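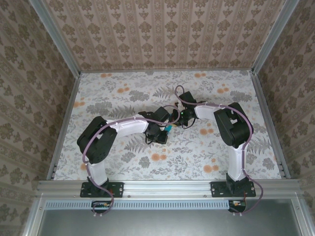
Listenarchiv » nesel-anwender » Datenbank und Sortierung

Übersicht | Vorherige Nachricht | Nächste Nachricht | Nach Thema | Nach Autor

Betreff: Re: [nesel-anwender] Sortierung von Personennamen nach Umzug falsch
Von: Liv Kristiansen
Datum: 25. September 2026

Hallo Urmas, hallo Liste,

Urmas Sakalauskas schrieb:

> nach dem Umzug unserer Nesel-Instanz auf den neuen Server bei Etotard
> stimmt die Reihenfolge im Personenregister nicht mehr. Namen mit Š und Ž
> stehen jetzt am Ende der Liste, hinter Z. Ein Teil der Datensätze
> wird außerdem über die Suche nicht gefunden, obwohl sie im Register
> sichtbar sind. Betroffen sind etwa 4000 Einträge, alle aus dem alten
> Arkik-Bestand. Ich habe den Index schon einmal neu aufgebaut, ohne
> Wirkung. Muss ich den Export aus dem Mai noch einmal einspielen?

Den Export brauchst du vorerst nicht. Du hast vermutlich zwei Fehler, die unabhängig voneinander sind und nur gleichzeitig auffallen.

1. Reihenfolge

Š hinter Z ist die Sortierung nach Codepunkt. Die Datenbank wurde auf dem neuen Server also mit der Kollation "C" angelegt. Ein Neuaufbau des Index ändert daran nichts, der Index übernimmt die Kollation der Spalte. Prüfen kannst du es mit

 SELECT datname, datcollate, datctype FROM pg_database;

Steht dort "C" oder "POSIX", gibt es zwei Wege: die Datenbank mit der richtigen Kollation neu anlegen und den Dump zurückspielen, oder die Kollation nur für die Namensspalten setzen. Ich würde das zweite nehmen:

 ALTER TABLE person
 ALTER COLUMN nachname TYPE text COLLATE "lt-x-icu";

Für vorname und ansetzungsform entsprechend. Vorher die Schreibzugriffe abschalten, die Tabelle ist während der Änderung gesperrt. Bei uns hat das keine 60 Sekunden gedauert.

Zur Wahl der Kollation: Litauisch sortiert Y zusammen mit I, Estnisch stellt Z direkt hinter S. Bei gemischten Beständen wird also immer eine Sprache falsch einsortiert. Maarja Koppel hat deshalb im estnischen Register "und-x-icu" gesetzt und damit seit der Umstellung keine Rückfragen mehr gehabt. Ihr müsst das im Haus festlegen.

2. Suche

Dass die fehlenden Treffer alle aus Arkik stammen, spricht für unterschiedliche Normalformen. Arkik hat in den älteren Versionen zerlegt exportiert (NFD), also S plus kombinierendes Häkchen. Nesel schreibt bei der Eingabe NFC. Am Bildschirm sieht beides gleich aus, beim Vergleich sind es verschiedene Zeichenketten. Zum Zählen:

 SELECT count(*) FROM person
 WHERE nachname IS NOT NFC NORMALIZED;

Kommt dabei eine Zahl in deiner Größenordnung heraus, lässt sich der Bestand direkt umschreiben:

 UPDATE person SET nachname = normalize(nachname, NFC)
 WHERE nachname IS NOT NFC NORMALIZED;

Das setzt eine UTF-8-Datenbank voraus. Danach den Suchindex von Nesel neu aufbauen, der liegt außerhalb der Datenbank und bekommt von der Änderung nichts mit.

Vorsicht bei der Tabelle der Verweisungsformen: Dort liegt ein Unique-Index über drei Spalten. Wenn jemand einen Namen nach dem Import von Hand nachgetragen hat, existiert er in beiden Formen und das UPDATE bricht ab. Uldis Priedītis hatte vier solche Dubletten und hat sie vorher zusammengeführt – das Skript dazu liegt im Wiki unter "Wartung".

Offen ist für mich, ob das Importmodul von Petrauskas inzwischen selbst normalisiert. In der Dokumentation steht dazu nichts. Declan, hast du das mit der aktuellen Version einmal getestet?

Gruß
Liv

Kontakt zur Listenverwaltung | Impressum | Nach oben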